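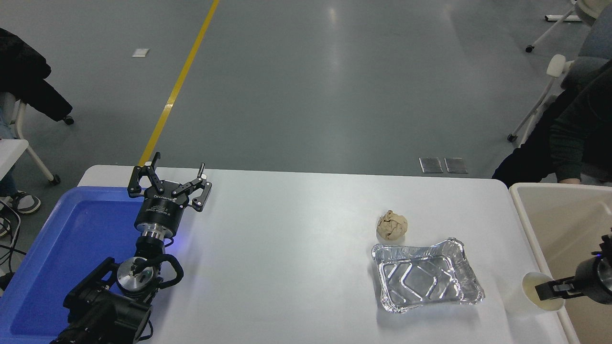 그림 3. 흰 탁자 위의 구겨진 종이와 알루미늄 포일 트레이. 왼쪽 끝은 파란 트레이, 오른쪽은 베이지색 통과 옆으로 누운 종이컵.

검색어를 입력하세요 검색 상세검색

3.2 품목 선정과 배치

간편식 한 끼가 끝난 뒤 탁자에 남는 것이 이 절의 대상. 음식물은 다루지 않음. 앞 절의 관찰 기록에서 자주 나온 것 가운데 종이, 포일 용기, 종이컵을 골랐다. 셋 다 가볍고, 한 번 쓰고, 어디에 버릴지 의견이 갈린다. 특히 포일 용기는 금속으로 보는 사람과 일반쓰레기로 보는 사람이 거의 반반이었음(표 2 참조). 종이컵은 안쪽 코팅 때문에 종이류에 넣지 않는 지역이 있고, 지역별 차이는 부록에서 따로 다룬다.

종이는 주먹만 하게 구긴 황갈색 종이. 펴 놓은 종이는 예비 조사에서 뺐다. 펴져 있으면 참가자들이 '아직 쓰는 것'으로 읽는 경우가 많았고, 구겨 놓으면 그런 말이 거의 안 나온다. 구김의 정도는 통제하지 않음. 매번 새로 구겼기 때문에 크기와 모양에 편차가 있고 이 점은 한계로 적어 둔다.

포일 용기는 바닥에 사선 무늬가 눌린 직사각형. 테두리에 주름이 잡혀 있고 살짝 휜 상태 그대로 사용했다. 새것처럼 반듯한 용기는 보관용으로 오해받기 쉽다는 Seidel의 지적을 따른 것(Hannelore Seidel, 개인 교신). 속은 비워 둠. 내용물이 남은 조건은 7장에서 별도로 보고.

배치는 단순하다. 탁자 가운데에서 오른쪽으로 치우친 자리에 종이를, 바로 앞쪽에 포일 용기를 둔다. 두 품목을 가까이 붙인 것은 의도한 것으로, 떨어뜨려 놓으면 하나씩 따로 판단하고 붙여 놓으면 한 묶음으로 보는 경향이 있었다. Zarau 예비 조사에서는 묶음으로 본 사람이 포일 용기 안에 종이를 넣어 한꺼번에 버리는 일이 반복됬다. 분리배출 입장에서는 제일 곤란한 경우.

탁자는 흰색 직사각형. 은색 포일과 흰 상판은 대비가 약해서 걱정했는데 용기 아래 그림자와 바닥 무늬 덕에 윤곽은 구분된다. 왼쪽 끝에는 테두리가 올라온 파란 트레이. 오른쪽 끝 너머에는 테두리가 넓은 베이지색 통. 품목에서 가까운 쪽은 오른쪽이고, 거리 차이가 선택에 준 영향은 3.4절에서 분석함.

용어도 정리. 본문에서 '트레이'라고만 쓰면 파란 것을 말하고 포일로 된 것은 '포일 용기'로 적는다. 그림 설명에서는 원래 표기대로 둘 다 트레이라고 썼으니 주의. 초고에서 이 둘이 섞여 심사자 2인이 같은 질문을 했다.

아래 사진도 같은 탁자를 찍은 것이며, 종이와 포일 용기는 여기서도 앞뒤로 가까이 있다. 접힌 자국과 주름진 테두리를 같이 볼 것.

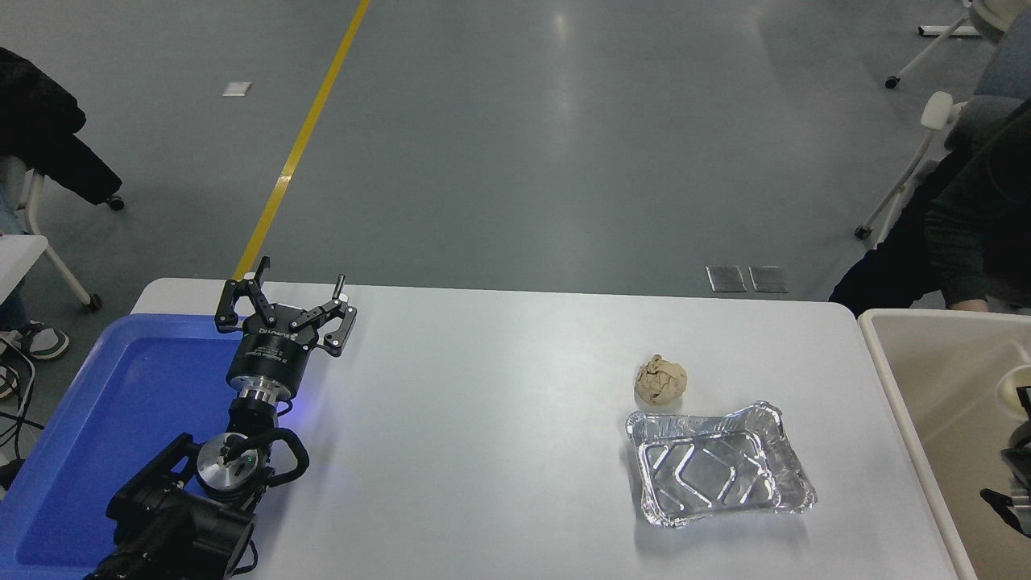 3.3 판단 기록 방식

기록지는 한 장. 품목명, 선택한 곳, 이유 한 줄. 이유 칸은 비워도 된다고 안내했고 빈칸은 결측이 아니라 '이유 없음'으로 코딩하였다. Stindix 설문과 맞추려고 항목 순서는 그대로 가져옴. Grolside 판 기록지에는 '모르겠다' 칸이 있으나 우리 쪽에는 없다. 나중에 생각하면 넣는 편이 나았을 듯. 두 판을 합칠 때는 '모르겠다' 응답을 제외하고 집계.

이유 문장의 분루는 Hollmann 기준을 따름. 재질, 오염, 습관의 세 갈래이고 겹치면 먼저 적힌 쪽을 택했다. '종이니까'는 재질, '원래 이렇게 버려서'는 습관. 애매한 문장은 두 명이 따로 분류한 뒤 맞춰 봄.

공유 7 댓글 3

포일용기 헹궈서 버리는 사람은 따로 안 셌나요? 그게 제일 궁금한데
용어 정리 문단 감사합니다. 읽다가 트레이가 어느 트레이인지 한참 봤어요;;
3.4절 거리 분석은 어디서 보나요. 링크가 안 열립니다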